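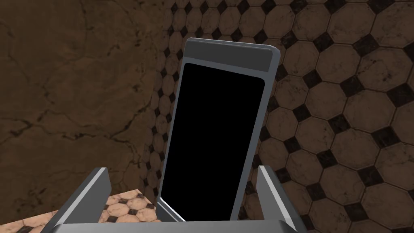 ilir_k wrote:
Turning it off overnight did nothing for me. I kept my phone in the kitchen for all of September and slept the same as before. What helped was getting up at the same time every morning.

Tsai_WS wrote:
Same time every morning works if your job allows it. I rotate shifts at Carbone, so no.

ilir_k wrote:
Fair enough. I work days.

kfhung
Posted 23/10/2022
I disagree about the kitchen. I moved the charger out of the bedroom and stopped reading news at 2 a.m. I fall asleep 11 minutes faster on average, going by my notes. I have 131 nights written down.

Tsai_WS wrote:
Written down how? If you look at a clock to time it, you're awake.

kfhung wrote:
I guess in the morning. It's a guess every time, so it evens out.

ilir_k wrote:
It doesn't even out if you want it to work.

yoonhee wrote:
Has anyone tried a plain alarm clock? I bought a Kindo and the tick is too loud. It's in a drawer under two sweaters now and I can still hear it.

Cheuk-hei W. wrote:
Get one with a sweep movement. Mine is a Vivine, no tick, takes one AA. The light button sticks a little. I go to bed at 10:30 and read a paper book, usually 7 pages or so.

yoonhee wrote:
Thanks. Does the alarm get louder or is it one volume?

Cheuk-hei W. wrote:
One volume.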